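Mugs upside down or right side up on a butcher block counter?
Home > Kitchen > Storage and Counters

Feven Gebreyes
posted Saturday

Ok so we moved into a place with wood counters, L shaped, butcher block, never had them before. No upper cabinets on the mug side so the mugs just live out by the wall. My mother always stored cups upside down (dust). My roommate says thats wrong on wood, traps damp underneath and you get rings. Right now its a mix and it drives me nuts. We already have one gray ring near the sink, size of a mug rim, no idea which of us did it.

Counter is 5 years old according to the landlord, oiled not varnished. Which way should they go? And can the ring come out without sanding the whole thing?

Pic is the side I mean, kettle and coffee stuff along the back.
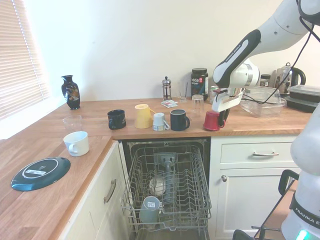 Mugs, some up some down. Ring is not in this shot

Thanks in advance, kind of in a hurry, inspection is in December.

12 replies hidden, showing top 3

Visitación Echevarría

Right side up on bare wood. Or upside down only once they are bone dry, inside AND rim. The rim is what does it, a wet rim sealed against oiled wood overnight will mark it. I'd flip the yellow one and the little gray one, and the plate too if it just got washed. Glasses same deal.

For the ring: gray or black usually means water got in. Try this before sanding
Clean it, let it dry a full day.
Rub with half a lemon and coarse salt, leave 5 minutes, wipe off, dry.
Do it again if it got lighter.
Oil the whole section, not just the spot, or you'll have a pale circle insted of a gray one.

If its still there go over it lightly with fine paper, with the grain, then oil. Food safe mineral oil. I use the Olmedo one, any is fine. Wipe off the extra after 20 min or it stays sticky.

Also move the kettle onto a tray. Steam and drips, same problem.

grullotent_307

upside down. dust is gross. never had a ring in my life but my counters are laminate so idk

olomau173

Agree with Visitación mostly. What fixed it for me was a cheap rail under the window, mugs hang, counter stays clear. You could also do a slatted mat, then either way up is ok since air gets under. We got ours at Ostia, it was on the clearance shelf, don't know if they still carry them. Wash the mat once in a while tho, mine went slimy.

Didn't have any luck with lemon on a black ring. Gray one yes, took three goes.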